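Section 4. Putting a pair away in its box

By now you have your shoes sorted and your shelf put up, so the slow part is over. Boxing a pair properly takes very little time once you get the hang of it, and it is rather pleasant work with the radio on and a cup of coffee nearby — though please keep the coffee on another table!

1. Clear a flat spot big enough for the box, its lid and both shoes side by side. A desk is fine, and easier on your back than the floor.

2. Wipe the soles with a damp cloth, then go along the edges with a soft brush. Old gray marks on white rubber may not come off completely, and that won't do the shoes any harm in storage.

3. Loosen the laces and leave them threaded. Let the pair stand in the open air overnight.

CAUTION: Never box damp shoes, and never speed things up on a radiator or with a hair dryer. Heat can loosen the glue.

4. Stuff each toe with plain tissue, enough to fill out the creases without stretching the leather. Newspaper ink rubs off, so save it for your boots.

5. Check the size on the end or side label against the size inside the shoe. Boxes get swapped in every household, and you'll be glad in November when you reach for the winter pairs and find what you expected.

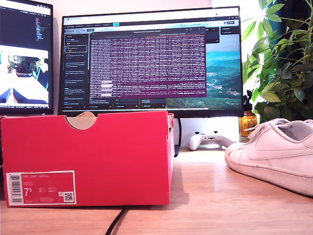

6. Lay the first shoe on its side, fold a sheet of tissue over it, and set the second one in the other way around, heel to toe. If the lid bulges, take everything out and turn the shoes over instead of pressing down.

7. Slide the box onto the Siltumeo shelf with the label facing out, so you can read it without pulling anything down.

Note: Stack original cardboard boxes no more than 6 high. Boxes with a notch or finger hole in the front can go anywhere in the stack, but leave the opening uncovered — a little air does the shoes good.

For boots and high-tops, go on to Section 5.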